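Homiseck Room Group – minutes, September 2020

1. Table. The tape outline on the wooden table stays. Plate and glasses to be put away after use.

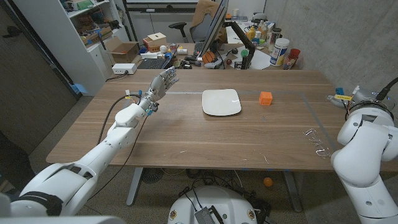 Who puts the things back?
The last group of the day.

2. Walls and ceiling. The concrete ceiling will not be painted. Noron offered to clean the gray wall panels for 300 – accepted.

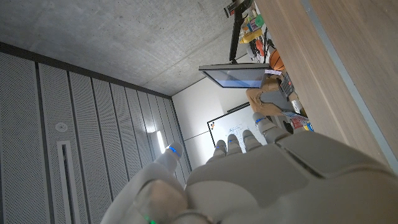

When will the cleaning be done?
In November, before the Geddes visit.

3. Concrete. Small pits are to be left unfilled. 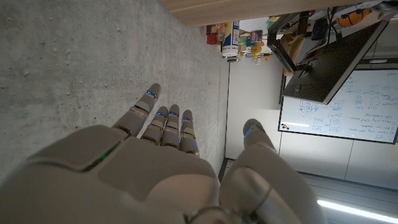

4. Other matters
Key for the Dulotham store is still missing.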